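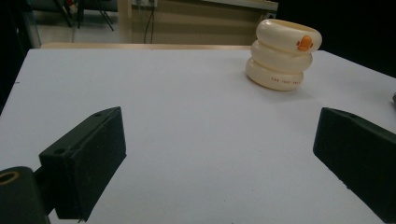 4. Fitting and setting the jaws

This section covers the Tendstead hand-held gripper, shop build, revision 2. Complete section 3 (linkage assembly) before starting.

4.1 Lay the gripper on a flat surface with the jaws open. Remove any power or data lead.

4.2 Check that each linkage arm swings freely on its pin. If an arm binds, back the pin out and clean the bushing. Do not oil the bushings.

4.3 Place each jaw block on its bracket with the flat face turned inward. Start both screws by hand, then tighten them evenly.

Note: Jaw screws are bagged under part number 3097 in the Skestent kit. Longer screws will foul the bracket.

4.4 Close the jaws slowly. The flat faces must meet along their full height. If they meet at one end only, loosen the screws on one block, close the jaws again and retighten.

CAUTION: Keep fingers clear of the linkage while the jaws are closing.

4.5 Grip a rigid test object, hold for two seconds and release. Repeat with a ribbed object, setting one jaw flat against the ridges.

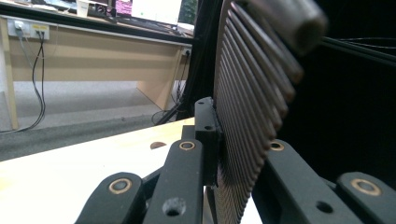

How often should the jaw screws be checked?

Check them after the first 300 cycles and every 2000 cycles from then on. Replace any screw with a worn head.

4.6 Enter the cycle count and your initials in the workshop log.

Revised 27th October, I. Siliņa. Jaw alignment procedure checked by B. Vasić.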